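Predeck review: two months of pretraining on plain tabletops

We have been running Predeck since May, so this is a fair amount of use for a review. It is Astum's training package for robot arms. The method behind it, which came out of the Lucero project, is to train first on short recordings with one object on a bare surface, then fine-tune on the cluttered task you care about.

Setup took most of an afternoon. The installer wanted an older driver than ours, and the manual skips that step. After that it ran without trouble.

We collected 1866 short recordings for the first stage and 137 of the full task, which is loading a dish rack. Going straight to the full task, our old policy often grabbed the wrong wire or pushed the rack across the table. With the Predeck first stage, it picks up the rack cleanly far more often. Placing it is still uneven – thin wire seems to confuse the depth estimate, and the arm lets go a little early.
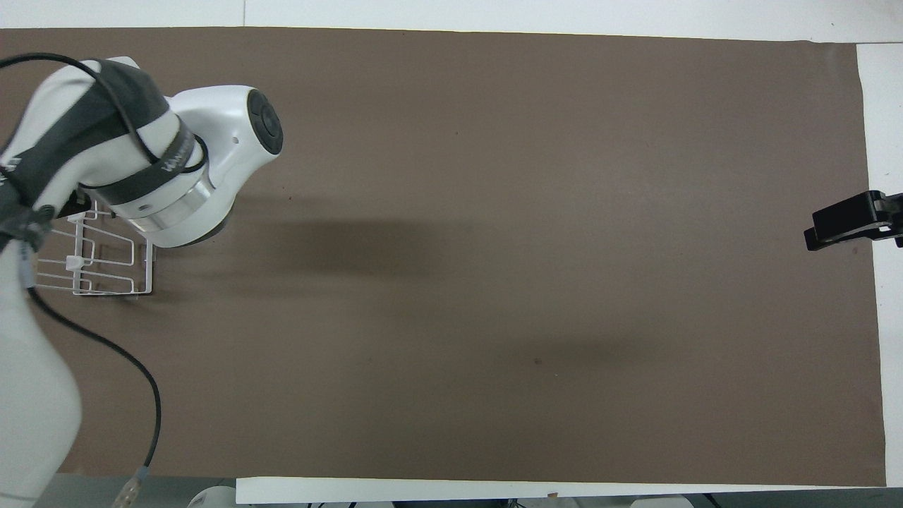

We kept to a brown mat on a white table for the whole first stage. White wire shows up better on brown, and training settled faster than it did on the bare tabletop. The Sotport tools we used before had no setting for background at all. Predeck has one, but it resets every time you open a new session.

Export is slow once you pass 2000 recordings. Support answered both of my emails, and the second answer fixed the driver problem. I would buy it again for rigid objects. For cloth I would wait for version 2.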